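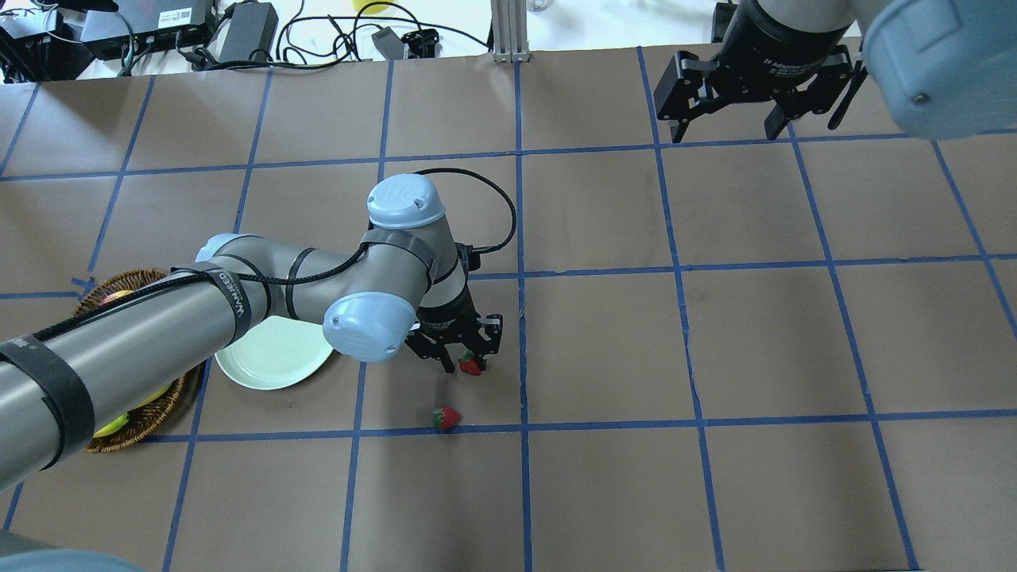 Gramen sells its table paper on a 48-inch roll for 58 dollars, a lot of money for something I used to get free inside boxes of shoes. I bought it anyway. My dining table has a finish that sulks at the sight of a coaster, and we do a great deal on it: fruit, glue, seed trays, one regrettable fondue. The paper goes down, the painter's tape goes over it in a grid, and everybody gets a square. It's a good plain background, too. A red strawberry lying just above a strip of blue tape is about as easy to spot as food gets, and I speak as someone who has found them by sitting down.

The good news first. The paper is heavy. It came off the roll with a curl in it, as they all do, but an evening under a couple of cookbooks took care of that, and it hasn't tried to roll itself back up since. It also doesn't shine, so you can eat breakfast by a sunny window without squinting at your own table. My last roll, a Vuline, had a waxy side and a dull side, and I laid it wrong side up every single time.

The color is brown. The website calls it "harvest," but it's brown.

Now the tape. Gramen would like you to buy theirs, 24 millimeters wide and priced as if it had been to college. I used ordinary blue painter's tape from the hardware store and can report no hardship. It sticks to the paper well enough to stay through a week of elbows. Pull it up slowly, though, or it takes a fuzzy layer of harvest with it. Also, start your grid from the middle of the table. I started at one end, and by the time I got to the other I had one row of squares fit only for a person with a single grape.

Dulce Maldonado, who lent me her long straightedge and then stayed to watch, thinks the whole project is a placemat with ambitions. She has a point. But placemats slide, and mine need ironing, which means mine don't get ironed. 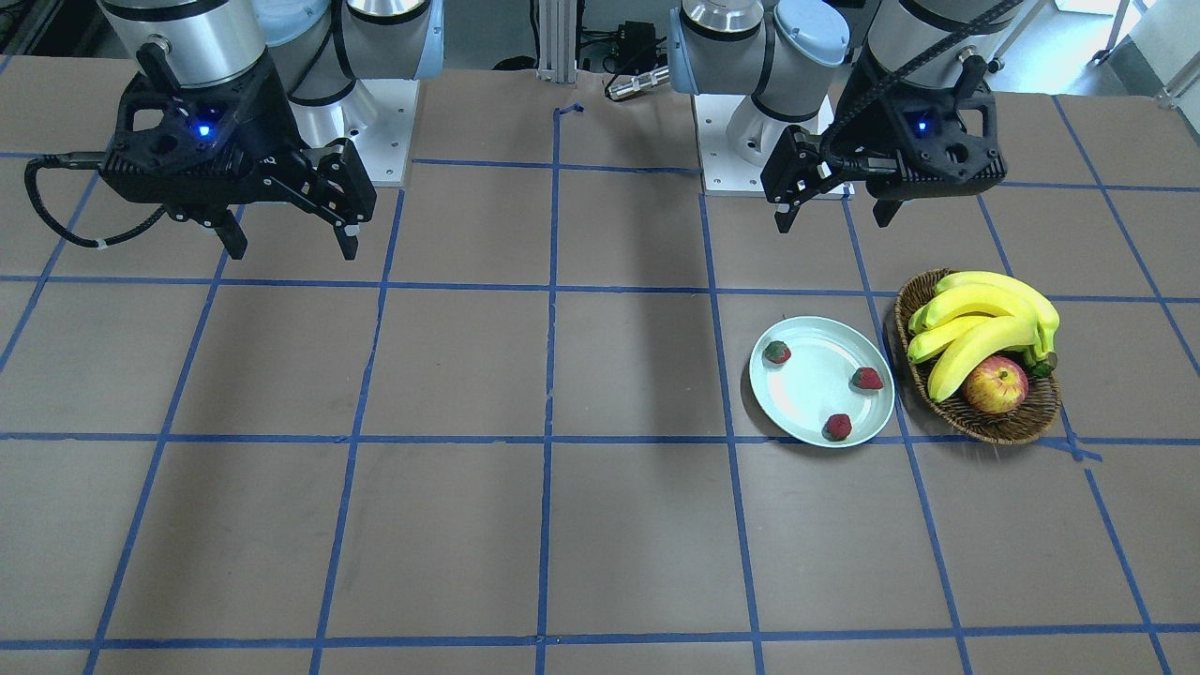

Can you wipe it clean?
Only up to a point. A barely damp cloth will lift crumbs and a fresh drip of juice, but anything wetter raises the surface, and after that you have a soft patch that holds on to every stain it meets. For a serious spill, cut out the square and tape in a new one. The grid hides the seams nicely, and this may be the best argument for having a grid at all.

My complaints are small and I intend to list them anyway. The cardboard core arrived crushed at one end, so the roll wobbles when you pull from it. There's no cutting edge on the box. The instructions are a single drawing of a smiling table.

Four stars. I'd buy it again in November, when the relatives come and the finish really has something to sulk about.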